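I nearly missed the robots altogether, thanks to a bus that gave up two stops short of Barros and a very good bakery at the bottom of the hill. By the time I'd signed in at Furnia and been handed a sticker with my name spelt wrong, the July open day was well under way and the sandwiches had already been raided.

Furnia does laundry. More to the point, it wants machines to do the dull end of laundry for hotels, care homes and anyone else with a mountain of clean clothes and not enough hands. Leonor Bastos, who runs the Stistidero project, told me they've logged 2383 folds since they started, and that 459 of those were "things you'd be happy to put in a drawer". I asked about the others. She laughed and offered me a coffee.

I'd expected something slick, I suppose, with music and a curtain. What I got was Jaime Carvalho in his socks (new shoes, blisters) talking eight of us through how hard it is to teach a machine what a sleeve is. Towels are easy, he says. Towels are practically cheating! A T-shirt is a floppy, sulky thing that never lands the same way twice, and their software, Kudow, has to work out where the collar has gone before it can do anything useful.

Then we all shuffled in close for the pressing, the bit I'd come for. The tool is gloriously low-tech, a flat wooden disk on a thin handle, like something out of my gran's kitchen drawer, and I couldn't stop grinning at it.

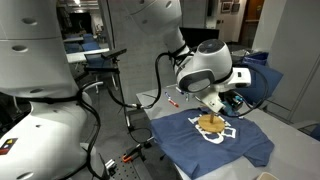
Pressing matters: the wooden disk goes down on a folded blue T-shirt at Furnia's open day.

A man next to me wanted to know if it could do fitted sheets. Jaime went rather quiet. Leonor said they'd tried, and that we should ask again next year, and the whole group groaned in sympathy.

I stayed for almost 144 minutes in the end, well past my bus, and went home and refolded my entire T-shirt drawer. Badly, I might add.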